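List: home-automation-talk
Subject: Re: Can any of them clear a table yet?
Date: 2022-08-29

> I have been reading this list since June and I still can't tell
> whether there is a machine I could buy, or build, that would clear
> a table at the end of the day. Vacuums I understand. Mowers I
> understand. But the Nesix people talk as if tidying is nearly
> solved, and the Triltier thread says it is years off. Which is it?
> I don't need it to cook. I need it to pick up what's left lying
> around and put it where it goes. Would a plain arm on a cart do
> that today, if I were patient with it?

Short answer: for some objects, yes, with patience. For a whole table, no.

I have spent most of the summer on this with a small arm bolted to a cart, running the Amisetti planner and a two-finger gripper. I can only speak for that setup. People with better hardware may have better numbers and I would like to see them.

Mugs are fine. So are tins, balls, blocks, bottles with something in them, and rolled-up socks. If a thing is taller than it is wide and doesn't bend, my arm gets it 95 times out of 100, and the misses are mostly the camera putting the object a little to one side of where it is. I have logged 3153 attempts in all, and the tall stiff things stopped being interesting a long time ago.

Flat things are where it falls apart. A coin, a sheet of paper, a key, a place card, a credit card. With those I am at 42 out of 100, and that is after I gave up on going straight down. The fingers are thicker than the object, so they meet the table first and close on nothing. What works better is to push the card to the edge of the table and pinch it where it hangs over. That takes a clear path to the edge, and on a real table there is usually a plate in the way. A card that is folded or standing up a little is much easier, because one finger can get under the raised side. A person does the same job with a fingernail and doesn't think about it.

The second problem is seeing it. I had not expected this to be as bad as it is. A white card on a pale, glossy table under bright windows is hard for my depth camera. The shine on the wood comes back as a blank patch, and a blank patch and a white card look much alike to the software. It has tried to pick up a reflection more than once. Pulling the blinds helps. So does a matte tablecloth, but then the fingers drag the cloth along with the card, and you have a new problem.

The third is knowing where it goes. You said "put it where it goes" as if that were the easy half. My arm can drop things in one of five bins. It has no idea whether a card with writing on it is trash or something you want to keep, and if the print is small or turned sideways to the camera it can't read it well enough to guess. I have it put all paper in one bin and I sort that bin by hand. You could call that cheating. It does save some walking.

On Nesix and Triltier: I think both threads are right about different tables. The Nesix demo table has eight or so objects on it, all stiff, spaced apart, on a dark surface. Somebody chose them. The Triltier thread is talking about a kitchen after dinner. The old Mfaume write-up in the list archive is still the best thing to read on the gap between the two. It is long, but the part on thin objects is worth your time, and I took the push-to-the-edge trick from there.

As for speed, my arm takes about a minute per object when nothing goes wrong. I could clear the table and wash up in the time it needs for the mugs.

So if you want a project, go ahead and get the arm and the cart. Start with mugs, then go to spoons, and leave paper for last. If you want a clear table, I would not buy anything this year. For the shop side of your question - bins of identical parts, fixed lighting, same spot every time - the answer is a good deal better, but that belongs in the other thread and I would ask it there.

I can send my gripper settings and the bin script to anyone who wants them. The script is messy and assumes my table height, so change that line first.

One attachment, for the flat-object part.
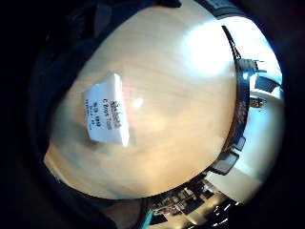 Small white card on a glossy light wood tabletop, with glare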